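3.2 Shell ornaments and what buyers call them
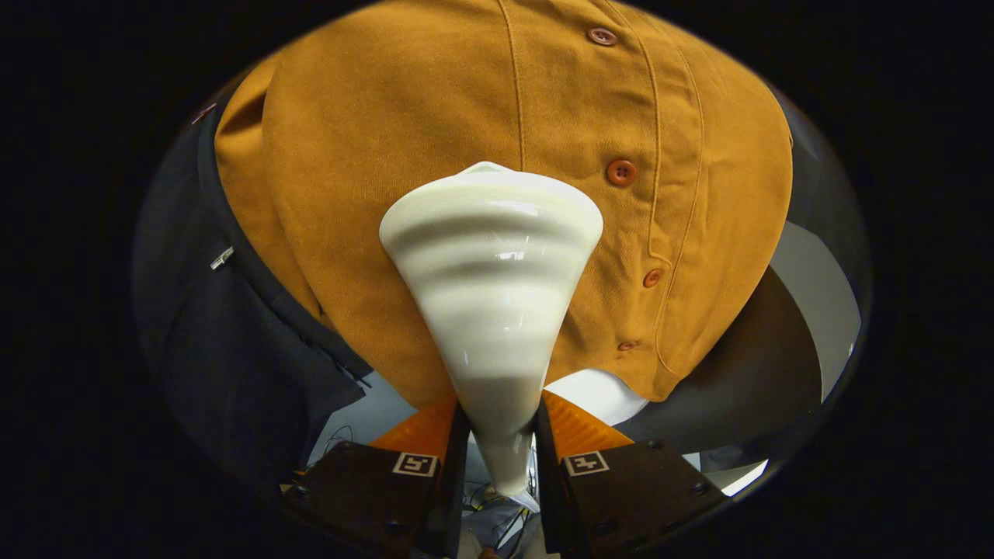 Figure 4. White ridged cone with a glossy surface, shown point-down.

Objects with a spiral or banded outline were the hardest group to sort in the Drultdale survey. Sellers at the market used the word "shell" for pieces in glazed ceramic, resin and plaster, and in a few cases for real shells. Buyers were less consistent. Of the 257 people interviewed, 107 gave a food name first when handed a pale cone with ridges, most often "ice cream" or "meringue." Older buyers tended to stay with "shell," and so did people who had grown up near the coast.

We kept both kinds of name in the coding sheet. Kwiatkowski and Piątek (the first two coders) entered the first word spoken, and later words went into a second column. Where the two coders disagreed, Sadowski made the final call. This happened with 6 interviews, all of them recorded in June, when the market was loud and parts of the audio could not be made out.

Price followed the name more closely than we had expected. Pieces that the seller called a shell were offered at a higher price than pieces of the same size sold as a "twist" or "cone," even when the material was the same. One stallholder from Trallov kept two baskets of identical resin pieces with different labels — the basket marked "sea shells" cost more and had to be refilled more often.

The full catalog lists 1,683 objects. Spiral forms are a small part of it, but they account for most of the entries with more than one name. Section 3.3 takes up the animal figures, where sellers and buyers agreed far more often.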